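Vurkell Household Handling Project
Progress report to the Hallness Fund, second period
Prepared by the Tạ workshop, Bulville

1. Summary for the Fund

In this period we planned to complete the table-clearing work and to begin the work with two arms together. The first part is complete. The second part is behind, because of a fault in the right arm which we describe in section 2. There was no injury. One gripper finger was damaged and is already replaced. We ask the Fund to read section 4 with attention, as it contains a change to our plan for August.

At the end of the period we had 3,180 recorded attempts, of which 105 were made after the repair. We keep these two groups separate until we are sure that they can be compared.

2. The fault

The fault was first noticed in the morning, during a task where the right gripper must hold a small object and wait while the left arm moves to its position. The operator gave the command to open and the right gripper did not open. It stayed closed for some seconds and then opened by itself, when the arm was already moving to another place. The object fell on the floor. The operator pressed the stop button and work was ended for that day.

At first we believed it was an error of the operator, and I regret that we lost time with this idea. We then looked in the logs and found 46 late openings of the same type. All of them were in the right arm. Most were very short, and for this reason they were not seen by the person at the controls.

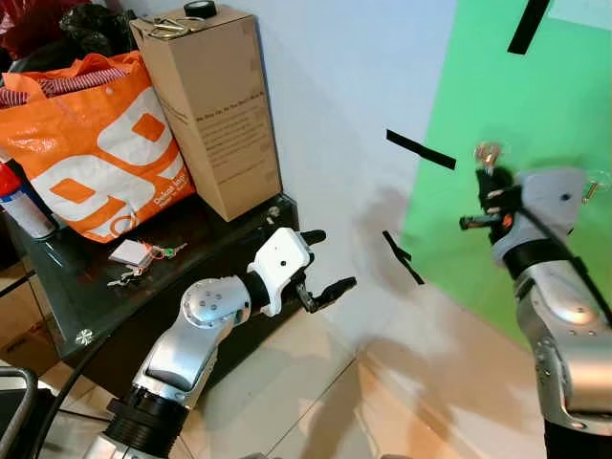
Right gripper closed on a small object with an orange-tinted top; left gripper open.

3. What we found

The signal cable of the right arm runs along the outside of the arm. When the elbow is raised high and the wrist is turned inwards, the cable is pulled at the connector. The contact becomes weak and the gripper controller loses some messages. When the contact returns, it carries out the last command it has received, even if this command is old. So there were two causes together: a mechanical one (the cable is too short) and one in the software (old commands are not thrown away).

The second cause is more serious in our opinion. A cable can always become loose again, but a gripper should never move on an old command. During the finger replacement we also found that the protective cover at the connector had a small crack. We cannot say if this was there before.

The left arm has the same cable length but it has shown no late opening. We think this is only because our tasks ask less from it in the high position. We treat both arms as affected.

The table work was chosen for the tests after repair, as the arms stay low and the objects are light: keys, tags, a spray can, a full shopping bag.
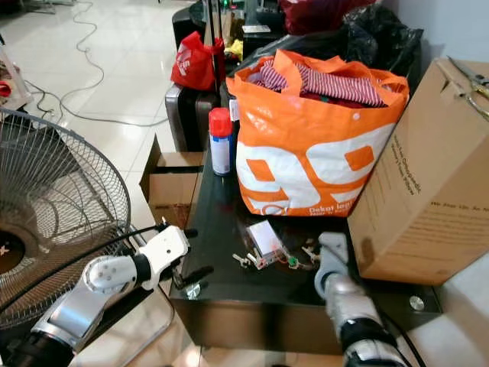 4. Corrective actions

The following is done:

Longer cables are fitted to both arms, with a clamp near the elbow.
The controller now ignores any command older than 25 milliseconds and holds its position.
The stop button was moved to the left hand side of the operator.
A cable check is written in the start-up list, and the operator signs it.

The following is still open:

A warning sound when messages are lost. The part is ordered but has not arrived.
Fast movement of both arms. We have allowed it only for short trials, with a second person at the stop button. In these trials the head camera picture is blurred by motion, and the operator cannot judge well the distance to the table. This is a separate problem from the cable, but it must be solved before we remove the speed limit.
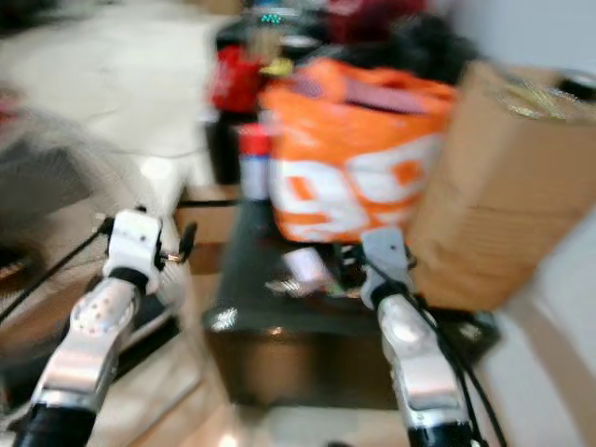

Both grippers near the dark table, head camera view with strong motion blur.

5. Effect on the plan and the budget

The two-arm work will start four weeks later than agreed. We propose to use August for it and to move the drawer tasks to the next period. The cost of the cables and the new finger is covered by the maintenance line, and we do not ask for additional money. If the warning part is delayed again we will inform the Fund by letter, and we will continue at the reduced speed until it is fitted.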